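Drillach Lesson Captions: README and data card

Corrected captions and chapter markers for lesson recordings from the Paranberg and Macedo schools
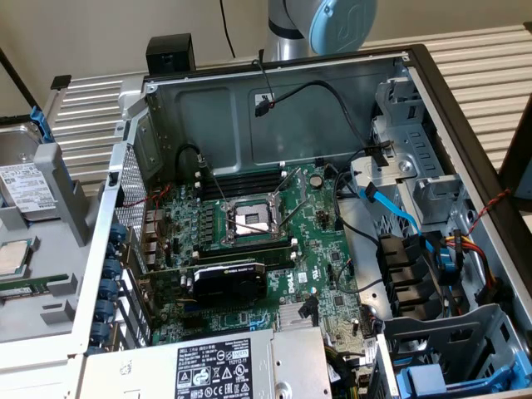 Dell desktop tower with the side panel off and the CPU socket empty.

Last updated: June

Summary

Drillach is a set of captions for 100 lesson recordings made at 2 secondary schools, Paranberg and Macedo. Each recording has the automatic captions as they came out of the video library, and 93 of them also have a version corrected by hand. The other recordings have automatic captions only. They are kept in the set because the chapter markers are complete for all of them.

The set contains text only. The video and audio stay with the schools and are not available from us.

It was put together by the Drurngate learning media group, which looks after the shared video library that both schools use. We wanted to know which subjects the automatic captions handled badly, and we needed text we could search and compare without opening the library player each time. Other schools asked for a copy, so the files were tidied up and documented.

What is in the folder

auto/ holds the captions as exported, one WebVTT file per recording. Nothing in these has been changed except speaker names, which are covered under Privacy.

corrected/ holds the hand-corrected captions, in the same format and with the same file stems. If a file is missing from this folder, that recording has not been corrected.

chapters/ holds one tab-separated file per recording. Each row has a start time, an end time and a short title.

recordings.tsv is the index. Start with this file.

terms.tsv is a list of subject words that the automatic captions often got wrong, with the correct spelling and the subject they belong to. It has 100 entries.

CHANGES is a plain text log.

Columns in recordings.tsv

id: the file stem used in all three folders. It has no meaning beyond that, and the order of the ids is not the order in which lessons were taught.

school: P for Paranberg, M for Macedo.

subject: one of biology, chemistry, computing, geography, history, math, music or Spanish.

level: lower or upper. The schools name their grades differently, so we used two broad bands.

format: whole class, small group, screen only or demonstration. "Screen only" means a teacher talking over slides or software with no class present.

mic: lapel, desk or built-in. This column is left blank where the teacher did not fill in the recording form.

corrected: yes or no.

pass: first or second. A second-pass file was read again by a different person. Blank if corrected is no.

notes: free text. Mostly short comments on sound quality. Please do not parse it, the wording is not consistent.

How the recordings were chosen

Teachers at both schools were asked to offer recordings they were already using with students. We did not ask for new ones. From what was offered we left out anything where students could be seen or heard giving personal information, anything made up mainly of a bought-in film, and lessons that were mostly silent work.

The result is not balanced. Math and Spanish are over-represented, because those departments had the habit of recording revision sessions. Geography is thin and comes almost entirely from Macedo. Music is small too, and much of each music recording is playing or singing, so the caption files for it are short for their running time.

How the captions were corrected

The correctors were library and teaching support staff at the two schools. They worked in the caption editor of the video library with the sound on, and followed a one-page guide. The main rules were:

Write what was said. Do not improve the grammar.

Leave out "um" and "er" but keep repeated words if the repeat carries meaning, for example when a teacher says a word again slowly for spelling.

Use numerals for anything in a calculation and words elsewhere. Math is written as spoken ("x squared plus 3x"), with no symbols other than numerals and letters.

In Spanish lessons, caption each sentence in the language it was spoken in. Do not translate.

Put sounds in square brackets only when a student would miss something without them, such as [piano plays scale] or [bell].

If a word cannot be made out after three tries, write [unclear].

Timing was corrected only where a caption was plainly out of step with the speech. We did not try to reach broadcast standard, and line lengths vary.

Most disagreements between first and second readers were about punctuation. Where the two readers heard different words and could not settle it, the teacher was asked. In a handful of cases the teacher had left the school, and those lines are marked [unclear] as well.

Chapter markers

Chapters were added by the teacher where possible and by library staff otherwise. The aim was a marker wherever a student might want to jump in: a new topic, a worked problem, the start of a demonstration, homework instructions. Some teachers marked every slide, and some marked only the start and the end. We did not even this out. If you are using the chapters to train or test anything that splits lessons into sections, look at a sample from each subject first.

Titles are in the teacher's own words. "Recap" is by far the most common one.

Known problems

A few of the Macedo files have a constant delay against the original video, caused by a title card that was added after the captions were made. The delay does not affect the text, and both versions of the captions share it, so comparing auto and corrected files still works.

Chemistry captions in auto/ sometimes contain a formula as a string of unrelated short words. This is what the software produced and has been left alone.

The Spanish recordings were run through the caption software set to English. The automatic captions are close to useless wherever Spanish is spoken. Leave Spanish out if you are working out an overall error rate, or report it separately.

In small group recordings, student speech is captioned only where it could be heard clearly. Gaps in the captions are not always silence.

The mic column is the teacher's own report. We know of at least one case where the form says lapel and the sound says otherwise.

Terms list

terms.tsv was built from the corrections. If the same word was wrong in more than one recording, it became a candidate, and staff picked the ones they thought worth listing. It was meant to be pasted into the custom vocabulary box of a captioning tool, and both schools now do that at the start of each year. Place names from local geography fieldwork were removed before release, along with names of school buildings.

The list is in American spelling. Add your own variants if you need them.

Privacy

Students' names were replaced with [student] in every file, including the automatic ones. Teachers' names were replaced with [teacher]. Names of authors, composers, scientists and historical figures were left in. This was done by a search against the class lists and then by reading. Reading was only done in full for the corrected files, so it is possible that a badly recognized name remains somewhere in auto/. If you find one, please write to us with the id and the time, and do not quote the name in a public place.

Families at both schools were told about the release and could ask for a recording to be left out. Anyone who asks later will be treated the same way, and the files will be removed from the next version.

Suitable uses

Checking how a captioning tool copes with classroom speech, if you have the tool's output in text form to set beside ours. Building a word list for a subject. Showing staff what uncorrected captions look like to a student who depends on them. Teaching text processing, since the files are small and the format is simple.

Uses we would ask you to avoid

Please do not use the set to judge teachers or to compare the two schools. The recordings were volunteered, the rooms differ, and so does the equipment. The set is also too small and too uneven to say anything about how a subject is taught in general.

Terms of use

You may copy, change and share the files for education and research. Keep this README with them and say what you changed. Commercial use needs written permission from Drurngate. Credit the set as "Drillach Lesson Captions, Drurngate learning media group."

Reporting errors

Send the id, the start time of the caption and the text as you think it should be. We cannot send audio to settle a question, but we will listen to it ourselves. Corrections are collected through the school year and applied during the summer break, so a fix may take a while to appear. Check CHANGES before reporting, as some of the more obvious slips in the history files have already been dealt with.

Planned work

Finish the remaining uncorrected recordings. Run the Spanish lessons again with the right language setting and store the result in a separate folder, leaving the current files in place. Ask Paranberg for more geography.

Contact: Drurngate learning media group, through the form on the library help page
© Drurngate. All rights reserved except as stated under Terms of use.
This site uses cookies to remember your settings. Accept | Manage cookies
Back to top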